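Two men detained after thefts of boat engines in Gretov harbour

June | By the Press Office, Cunano District Police

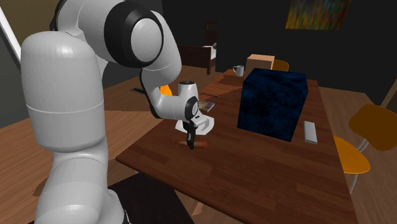
White robotic arm with black gripper fingers above a small brown object on a table. Computer-generated image.

Cunano District Police have detained two men who are suspected of stealing outboard engines from private boats in Gretov harbour and in the smaller marina at Huvlow. The men are 34 and 41 years old. Both were known to the police from before, but not for this kind of crime. They have been questioned with their lawyers present and one of them has partly admitted what he is accused of. The other denies everything.

The investigation was opened in spring, when the first boat owners came back to the harbour after the winter and found that their engines were missing. In the beginning the cases were registered one by one, as it is normally done, and they were handled by different officers. In April it was decided to put them together in one case. At this moment it contains 12 stolen engines, and the police do not exclude that the number will become higher. Many boats have not been visited by their owners yet this season.

"We have understood that several people have discovered the theft but did not report it, for the reason that the engine was old or the insurance did not cover it," says Poul Ketilsson, who leads the investigation. "We ask them to report it all the same. An old engine can be important for us if we find it in the wrong garage."

The detention took place shortly after 2 in the morning. A night guard at the Nørgaard boatyard saw a van without lights standing on the gravel road behind the slipway, and he called the police and stayed at a distance. A patrol stopped the van on the road towards Huvlow. In the van there were two engines, bolt cutters, several blankets and a set of registration plates which belong to another vehicle. The police wish to thank the guard, who acted correctly and did not try to stop the men by himself.

Later on the same day a search was made at a rented garage in the eastern part of Gretov. Five more engines were found there, together with fuel tanks, two navigation displays and a quantity of fishing equipment. On some of the engines the serial number had been ground away. The technical department in Cunano is now working to make these numbers readable again, and this work can take several weeks. Owners are kindly asked not to telephone the department directly.

The value of the stolen goods differs much from case to case. The most expensive engine was almost new and had a price of 3,000 euros when it was bought. The owner, Sombat Kaewmanee, keeps his boat on the north pier and uses it for taking visitors on fishing trips.

"I had to cancel the whole of May," he says. "The money is one thing, but I also had people who had booked since Christmas, and what do you tell them? I am glad that the police called me. I have not got the engine back yet, but I have seen a photograph of it, and I am quite sure that it is mine. There is a scratch on the cover which I made myself."

The engines which have been found will be given back when they are no longer needed as evidence. The police cannot give a date for this. Owners who can show a receipt, an insurance paper or a clear photo of the serial number will have an easier procedure than those who have nothing. Owners without any papers may still make a claim, but they must then be prepared to come to the station in Cunano and describe the engine in detail before they are allowed to see it.

The police are also interested in hearing from persons who have bought a used outboard engine in the district since February. Some of the engines were most probably sold through private advertisements. A person who bought an engine in good faith and reports it by his own will is treated as a witness. It is however possible that the engine must be handed over – also in the case when it was paid for honestly.

In particular, the police ask for information about a white van with a dented rear door on the left side. It was observed in Huvlow on several evenings in March and April, usually close to the fuel station by the marina. Anybody who has a camera at the house or in the car, and who lives along the harbour road, is asked to save the recordings and not delete them before an officer has had the possibility to look.

Advice to boat owners

Write down the serial number of the engine and keep it at home, not on board. Use a lock which is made for outboard engines; an ordinary padlock can be cut in a few seconds. Small engines should be taken home when the boat is not in use. Talk with your neighbours on the pier and agree who looks at the boats in which weeks.

An open evening about marking of engines and equipment will be held in the harbour office in Gretov at the end of June. Marking is free of charge and takes 15 minutes for each engine. It is not necessary to book a time, but bring identification.

Both men remain in custody. The prosecutor has asked that they are kept there while the remaining witnesses are heard. No further details about the two men will be given before the court has taken its decision, and the police ask that names are not spread on social media.

Comments (4)

pierside_anna
My brother in law lost his in Huvlow in March and was told the case was closed. Should he report again or is it enough with the old number?

Cunano District Police
Hello, the old case number is enough. He can call the station and ask that it is connected to the harbour case.

Rolf T.
Good work by the guard. The lamps behind the slipway have been dark since autumn, maybe the municipality could read this too.

motorboat62
Does the marking also work on electric engines? Mine has a plastic cover and I don't want somebody to engrave in it.

Contact: Press Office, Cunano District Police, open weekdays | © Cunano District Police | Back to top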